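Equipment Plan for a Small Arm Workstation

Project report, second version. Budget part plus set-up notes

What we were asked to do

Plan and price one workstation for the small robot arm course. Money is fixed at 4000 dollars, all in, tax and shipping included. Anything left over goes back, we can't carry it into the next project. The station had to be ready for use by the end of September and it had to fit in the space we already have, so no new room, no new wiring in the walls.

We started by asking for the biggest arm we could get. Wrong way to start. After the first set of quotes we went back and wrote down what the course does in the lab hours: pick and place, simple sorting, one exercise with a camera, one exercise where two groups compare their programs. None of this needs a long reach or a heavy payload. It does need an arm that can be stopped and restarted all day without a fuss, and a computer that does not choke when the simulator is open.

What we looked at

Three options went through to the last round.

Option A, the Brellis kit. Arm, controller, gripper and software in one box. Easy to order, one supplier, one warranty. But the software license is per year and the second year is not in the price. We asked twice and got two different answers, so we marked it as a risk and moved on.

Option B, the Vieira arm with separate parts. Arm and controller from Vieira, gripper and camera bought on our own. More work for us. Software is a one time cost. Spare fingers and belts are listed with prices on the order form, which made the planning much easier.

Option C, a used Sakham unit. Strong arm, nice to work with by all accounts, and the cheapest on paper. No warranty left, and the controller is an older type. Shipping quote came late and was bad. Dropped.

We went with B. The quote for arm, controller and gripper together came to 2629 dollars. That left 1371 for everything else, and everything else is where the first version of this report went wrong.

What the first version missed

In version one we had a line called "misc" and put cables, mounts, desk, keyboard, mouse and safety stuff in it. Feedback was that misc is not a plan. Fair. So we split it up, and found that some of it was in there twice and some of it not at all. The base plate for the arm was not there. Neither was a second emergency stop, which the lab rules ask for when more than one person works at the station. The camera mount was in there twice.

Computer: reused. The lab has desktops that are good enough if we add memory, so the only cost is the memory. Monitor reused too. Keyboard and mouse, wired, no batteries to chase. A full-size keyboard because people enter joint angles by hand and want the number pad.

Desk: glass top on a metal frame, already in our inventory, cost zero. We went back and forth on this one. The arm does not go on the glass, to be clear. Glass desk is for the operator side only, the arm gets its own bench with the base plate bolted down. Thats why the bench and the desk are two seperate lines in the budget even though one of them is zero.

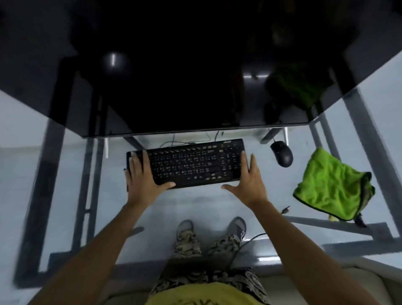

Evevcombe Technical College – Automation Project Team – Student Reports

Setting up the operator side

Did the layout low down first, keyboard and mouse on the floor by the desk, cables loose, before fixing anything. Reason is simple, we wanted to know cable lengths before ordering. Took one afternoon and was worth it. The list of cables we had written from memory was wrong in both directions.

What we learned for the order:

Keyboard and mouse cables are fine as they come if the computer stands under the desk. If it stands next to the arm bench they are too short and we need extensions. Decision: under the desk.

Network cable has to go along the wall and not across the floor. Longer cable, small extra cost, no tripping.

The desk frame has room for cable ties along the legs. No cable tray needed, line deleted.

The power strip needs its own switch. The one we had in mind did not have one. Changed.

Emergency stop within reach of the chair, on the operator side, plus one at the bench. The cable for the bench one is special order and takes longer than the rest, so it gets ordered first.

Timing

The Vieira quote is good for 90 days. Approval usually eats a good part of that so we turned the order of work around: approval form first, then the small parts, and the arm once the form is signed. Delivery for the arm is 7 weeks from order. In version one we planned the bench work for after delivery. Now it happens while we wait. Bench, base plate holes, stops and cables all done before the box arrives, then mounting and first power-on in the same lab session if nothing is missing.

Small parts come from whoever has stock. We did not shop around for the cheapest mouse, it costs more in time than it saves.

Running costs

Easy to forget as they don't show up on the day you buy. Gripper fingers wear out, and in a student lab they also get driven into the table. We planned one spare set in the budget and wrote down the part number so the next group can reorder. Same for the belts. Camera has no running costs we know of. Software is paid once under option B. Under option A this would be the largest line from year two on, if the worse of the two answers is the right one.

Still open

Who signs for the bench drilling. Asked, waiting.

Whether the memory we picked fits all of the lab desktops or only the newer ones. If only the newer ones, we have to reserve one of them for the station.

Guarding around the bench. We have a painted line on the floor in the plan and a low screen as an extra. The screen is not priced yet. If it goes over what is left, the second camera mount goes (we only need one anyway, see above).

Training time. Not money, but someone from every group needs the short safety session before they touch the arm, and this has to be in the timetable before the delivery week.

Attached: quote comparison sheet, parts list version two, bench drawing with hole positions.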